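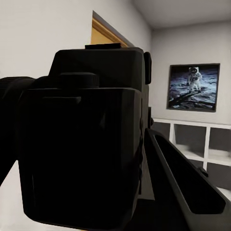 Figure 1 – Vue simulée au plus près de l'appareil photo, un doigt de la pince contre son flanc droit.

Rapport de projet – Constitution d'un jeu d'exemples en simulation pour la saisie d'objets
Projet Trolline
11 mai 2020

1. Contexte

Le projet Trolline porte sur l'apprentissage par démonstration pour un bras manipulateur. L'objectif fixé en début de semestre était de produire un jeu d'exemples assez varié pour entraîner une politique de saisie, puis de mesurer l'effet de la qualité des exemples sur le taux de réussite. Le présent rapport traite surtout de la première partie. L'entraînement n'est abordé qu'à la section 5, car les essais ne sont pas terminés.

Nous avons travaillé entièrement en simulation. Le choix avait été fait avant la fermeture des salles de travaux pratiques et il n'a pas été remis en cause ensuite. Le moteur utilisé est Zarkatico, dans la version fournie par l'encadrement, avec les scènes d'intérieur du catalogue Pistunham.

2. Scène et objets

Toutes les démonstrations se déroulent dans une pièce aux murs clairs, avec une porte, un meuble blanc à casiers et une photographie d'astronaute encadrée sur le mur du fond. Nous avons gardé ce décor tel quel. Des éléments fixes à l'arrière-plan donnent au réseau des repères quand la caméra virtuelle se déplace, et ils nous ont aussi servi à vérifier à l'œil l'orientation de la vue lors de la relecture.

Le catalogue d'objets compte 49 modèles. L'appareil photo noir de la figure 1 fait partie des plus difficiles. Sa face arrière est presque uniformément noire au rendu, les commandes s'y distinguent mal, et le doigt de la pince est lui aussi très sombre. De près, le contraste utile vient surtout des arêtes et du fond. L'objectif en saillie déplace en outre le centre de masse vers l'avant, ce que nous avions mal réglé dans les premiers fichiers de configuration.

3. Procédure de collecte

Chaque exemple est une séquence complète : position de départ, approche, fermeture de la pince, levée, dépose. L'opérateur commande le bras avec une manette. Les images, les positions articulaires et l'ouverture de la pince sont enregistrées ensemble, avec un horodatage commun.

Au départ, nous enregistrions aussi une profondeur par pixel. Nous l'avons abandonnée au bout de deux semaines – les fichiers devenaient trop lourds pour le serveur Orakzai et la sauvegarde de nuit échouait régulièrement. Les séquences déjà enregistrées avec la profondeur ont été conservées dans un dossier à part et ne sont pas utilisées dans la suite.

La position initiale de l'objet est tirée au hasard dans une zone fixe, ainsi que sa rotation autour de l'axe vertical. L'éclairage, lui, reste le même d'une séquence à l'autre. C'est une limite connue du jeu actuel.

Une séquence est acceptée si l'objet est levé puis déposé sans interpénétration visible des maillages. Les échecs sont gardés, mais avec une étiquette distincte. L'étiquetage se fait en deux passages, par des personnes différentes. En cas de désaccord, la séquence est revue à vitesse réduite.

4. Difficultés rencontrées

Vues masquées. Quand la caméra est proche de la pince, l'objet peut occuper une très grande partie de l'image et cacher presque tout le milieu de la pièce. La figure 1 en donne un cas net. Nous avons d'abord pensé écarter ces images. Après discussion, elles sont restées dans le jeu : un système en fonctionnement les rencontrera aussi, et les retirer aurait créé un trou dans les séquences au moment du contact.

Contacts. Le pas de calcul par défaut faisait vibrer les objets légers entre les doigts. Nous l'avons réduit, ce qui a allongé le temps de rendu. Les premières séquences ont dû être rejouées avec le nouveau réglage, et certaines saisies auparavant réussies ne l'étaient plus. Elles ont été réétiquetées.

Habitudes des opérateurs. Trois personnes ont tenu la manette. En relisant les trajectoires, nous avons constaté que l'une d'elles abordait presque toujours l'objet par la droite. Un tirage imposé du côté d'approche a été ajouté au script – il aurait fallu y penser plus tôt.

5. État du jeu et premiers essais

Le jeu contient 3000 séquences étiquetées. Leur répartition entre les objets n'est pas égale : les formes simples sont surreprésentées, faute de temps pour reprendre les autres.

Un premier réseau a été entraîné sur les seules séquences réussies. Il s'approche correctement des objets clairs et ferme souvent la pince trop tôt sur les objets sombres. Nous ne savons pas encore si l'erreur vient du manque de contraste ou du faible nombre d'exemples pour ces modèles. Un second entraînement, avec un tirage équilibré par objet, est en cours.

6. Suite prévue

Faire varier l'intensité et la direction de la lumière. Compléter les séquences des objets noirs, appareil photo compris. Comparer les deux réseaux sur les mêmes positions initiales. La remise du jeu complet, avec sa notice et les scripts de lecture, est prévue en juillet.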